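Lumbridge Evening Courses
Cars and How They Move
Notes for Unit 4: Steering
Lâm Tôn

Welcome back! This is my favorite unit of the course, so please forgive me if the notes run long. Last time we left the tires with a slip angle and a contact patch. Now we get to ask how the driver's hands tell those tires what to do, and what the tires say back.

4.1 From the hands to the road

Start at the rim. The driver turns the wheel, the wheel turns the column, and at the bottom of the column sits a small gear called the pinion. The pinion's teeth mesh with a long toothed bar, the rack, and as the pinion turns the rack slides left or right. A tie rod at each end of the rack pushes or pulls a steering arm, and the steering arm swings the front wheel on its pivot. (Older cars and many trucks use a steering box with a worm gear. We will open up the Drumville box in the workshop, so bring old clothes.)

The steering ratio is the angle turned by the driver divided by the angle turned by the road wheels. Suppose the ratio is 16 to 1 and the driver turns the steering wheel 192 degrees. The road wheels turn

192 / 16 = 12 degrees

and that's a fairly tight corner, as we will see in a moment. A lower ratio such as 12 to 1 gives a quicker car that takes more effort. A higher one is calmer on a highway and slower to park. Some racks have teeth cut at a spacing that changes along the bar, so the ratio near the middle differs from the ratio near full lock. I think that's a lovely piece of thinking, all done with the shape of the teeth!

4.2 Two wheels, two angles

Draw a car from above in a slow left turn. Each tire wants to roll in the direction it points, so the line of every axle should pass through one shared center. The rear axle fixes a line, and the center of the turn has to lie somewhere along it. The left front wheel is closer to that center than the right one is, so it has to be turned more. This is Ackermann geometry.

Take a wheelbase of 2.6 m, a track of 1.5 m, and an average steer angle of 12 degrees. The radius to the middle of the rear axle is

2.6 / tan 12 = 12.2 m

Inner front wheel: 2.6 / (12.2 - 0.75), an angle of 12.8 degrees.
Outer front wheel: 2.6 / (12.2 + 0.75), an angle of 11.3 degrees.

A degree and a half between them, and you get it (nearly) for free by angling the steering arms inward. Do try this with cardboard strips and pins. It takes ten minutes and it's so much more convincing than my drawing on the board.

Real cars rarely follow the geometry exactly. At speed the tires run at slip angles, the outer tire carries more of the load, and a designer may want the two front wheels closer to parallel. We come back to this in Unit 6.

4.3 Radius of the steering wheel

Why were the wheels on old buses so big? Torque is force times radius. Say the column needs 6 newton meters to hold a corner. With a radius of 186 mm the hands supply

6 / 0.186 = 32 newtons

at the rim. Shrink the radius to 150 mm and it becomes

6 / 0.150 = 40 newtons

for the same corner. The hands also travel less far along the smaller rim for the same angle, so the work done is the same in both cases. Please check that for yourselves, it's a nice two-line proof. Power steering changed the bargain completely, and once the motor or pump was doing most of the pushing, the rim could shrink to whatever felt good.

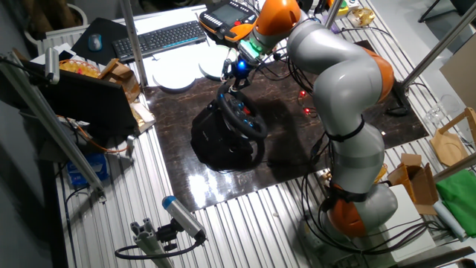
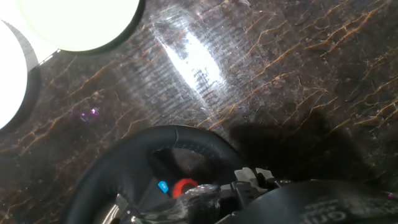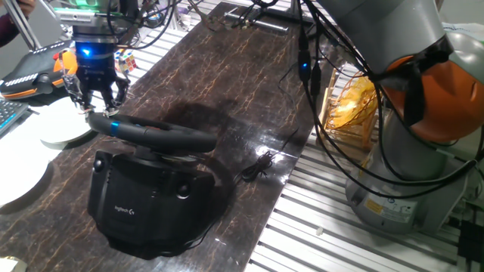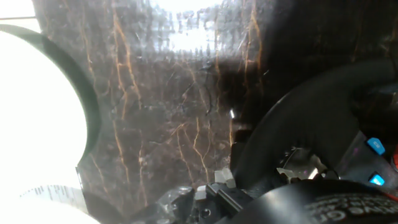

Page last changed: 8 October 2022

4.4 What comes back up the column

Let go of the wheel gently as you leave a corner (in an empty lot, at walking pace!) and it unwinds by itself. Most of that comes from caster. The pivot the front wheel swings on is tilted, so that its line meets the road a little ahead of the middle of the contact patch. The side force from the tire acts behind the pivot line and drags the wheel straight, just as the wheels of a shopping cart trail behind their stems.

The distance between the two points on the road is the mechanical trail. The tire adds some trail of its own, called pneumatic trail, and this is the part I really want you to love. When a tire corners, the rubber at the front of the contact patch has only just touched down and is hardly bent sideways, while the rubber toward the back has been pulled further out of line. The side force therefore acts behind the center of the patch. As the tire gets close to its limit, the rear of the patch starts to slide, the force moves forward, and the pneumatic trail shrinks.

So the steering goes lighter just before the front tires give up. A driver with good hands feels it and eases off. That single effect is behind a huge share of what road testers mean by "feel", and it's also the hard part for anyone making a wheel for a driving game, where a motor has to produce the torque from numbers. If the game works out side force but leaves out the changing trail, the rim just gets heavier and heavier and the warning never arrives.

Other things that reach the hands: friction in the rack and column, the weight of the car being lifted slightly as the wheels turn, bumps, uneven braking, and drive torque in a front-wheel-drive car. Some are useful and some are noise. Sorting one from the other is a good argument to have over coffee.

4.5 A corner at speed

A car travels at 60 km/h around a curve of radius 150 m. Its speed is 16.7 m/s, and its sideways acceleration is

16.7 x 16.7 / 150 = 1.86 meters per second squared

or 0.19 g. At very low speed the road wheels would need 2.6 / 150 radians, and that comes to 1.0 degree. If this car has an understeer gradient of 3 degrees per g, they need a further 0.57 degrees, for a total of 1.57. Multiply by our ratio of 16 and the driver holds the steering wheel at 25 degrees. Look how small that is! Nearly all of your driving happens within a narrow band near the center, and a bit of slack in a worn joint can spoil a whole car.

Problems

1. Repeat the Ackermann sum for a wheelbase of 3.1 m, keeping the track and the average steer angle the same. Which changes more, the turning radius or the difference between the two front angles?

2. A rack moves 48 mm for one full turn of the pinion. Find the effective radius of the pinion.

3. Show that the work done at the rim doesn't depend on the radius of the steering wheel. Then say why a driver might still prefer the larger one.

4. Redo 4.5 with a gradient of zero, and then with a gradient of minus 1 degree per g. Sketch all three cases on one graph, with speed along the bottom and steering wheel angle up the side.

5. (Harder.) Sketch side force and steering torque against slip angle on the same axes. Mark where each one peaks, and explain the gap between the two peaks using pneumatic trail.

Problems 1 to 4 are for next class. Leave 5 until you have read the tire chapter again, and bring a half-finished sketch if that's what you have. Unit 5 is brakes.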